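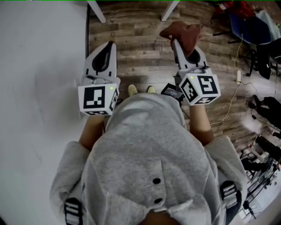
Gray short-sleeved shirt with the black straps over it

Straps over a collared shirt, how do you stop the pilling?
Posted by Ngan-ling Lai, 2020-01-10

Hi everyone! I've got straps on over my shirt for most of the day, and I pretty much live in collared short-sleeved shirts, the heather gray kind with a couple of dark buttons. I love them, but after a few months they all get fuzzy little balls near the shoulders, exactly where the straps go across (the belly and the back stay perfectly nice, which makes it look even worse). I've had the straps tight and I've had them loose, no difference that I can see. The last shirt was from Casau and I only got it in September! Is this a washing thing, a strap thing, or do I just need different shirts? I don't want to switch to a plain T-shirt, I like having a collar.

Hildegard Sauerland
Mostly a strap thing, I'd say. Webbing can be scratchy along the edges, and a strap that slides up and down a little all day works like sandpaper. Run your thumb along the underside of yours, and if it feels rough, get a pair of soft sleeves that wrap around the webbing and close with a hook strip. Put them higher or lower until they sit where the pills are. Check where the adjusters land too, mine used to sit right on the shirt and that was the worst spot of all.
For the washing, turn the shirts inside out, cold water, gentle cycle, and keep them away from jeans and towels. I hang mine up to dry. The pills you already have will come off with a fabric shaver if you lay the shirt flat on a table and go slowly, but please stay clear of the button placket, I cut a thread on mine once and lost the button a week later.

Dirk Buschmann
just buy darker shirts, you can't see it as much

Ute Meinecke
I agree with Hildegard about the sleeves! I'd also look at the fabric label. My cotton and polyester blends pill like crazy and the 100 percent cotton piqué ones from Ruppert have held up a lot better, though they do wrinkle more and they shrank a bit in the first wash, so maybe go up a size.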